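**Besnard two-hand capture kit**

The Besnard kit is a pair of hand-held grippers and a head-mounted camera for recording manipulation examples. A person does the job with the grippers in place of their own fingers, and the recordings go to whatever learning system you are training. No arm is needed at the recording end. We sell it in Australia and New Zealand through Zalus, and hire it by the month from our Skinville workshop.

## What it suits

Most customers use the kit for bench and tabletop work: folding cloth, packing small goods, moving things between trays, opening and closing boxes. Both hands are recorded together, so tasks where one side holds and the other side moves are fine. It is not made for heavy lifting, wet work or anything hot.

Soft goods are where it gets the most use. Cloth never lands the same way twice, and a system learning to handle it needs plenty of examples with different starting positions. A new operator will usually need about 100 practice folds before the recordings are worth keeping.
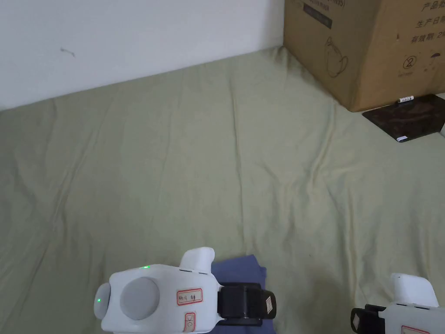

*Two-handed cloth work on a covered surface, from head height.*

## Setting up a station

Any steady table will do. We suggest a plain sheet over the top in a colour that differs from the items being handled. It doesn't have to be ironed. Some creasing is useful if the finished system will be working on real household surfaces, and the same goes for odds and ends left at the back of the table. Keep the part you are working in clear.

Even light matters more than bright light. Turn off desk lamps that throw a hard shadow from the operator's head, and pull the blind if the sun moves across the table in the afternoon.

Label the left and right units before the first session and don't swap them. Left and right recordings are stored separately, and sorting out a mixed batch is slow work.

## Recording

1. Charge both grippers and pair them with the head camera.
2. Close each gripper fully, then open it fully, to set the zero.
3. Start the take, wait a second, then begin the task.
4. Finish with both grippers open and clear of the item.
5. Mark the take as good, poor or discard while you still remember it.

Keep the poor ones. A fold that slipped and was picked up again can be worth training on, provided it is marked. Discard is for takes where the camera was bumped or the operator stopped partway.

## In the box

- Left and right grippers
- Head camera and adjustable strap
- 3 sets of spare finger pads
- Charging dock and cables
- Printed label sheets
- One seat of Brillero, our sorting and review software

Brillero runs on Windows and Linux. One seat holds up to 4,000 takes before older ones have to be archived, and extra seats can be added at any time.

## Hire and support

The minimum hire is 14 days. Freight both ways is included for metropolitan addresses; regional customers should ask for a quote first. Finger pads are treated as wear items and we don't charge for them on return, but please send back the old ones.

The next batch of kits ships in February. For bookings, spare parts or a demonstration at the workshop, contact Mortimer Tillman through the Skinville office – he also looks after repairs, so include the serial numbers of both grippers if you are writing about a fault.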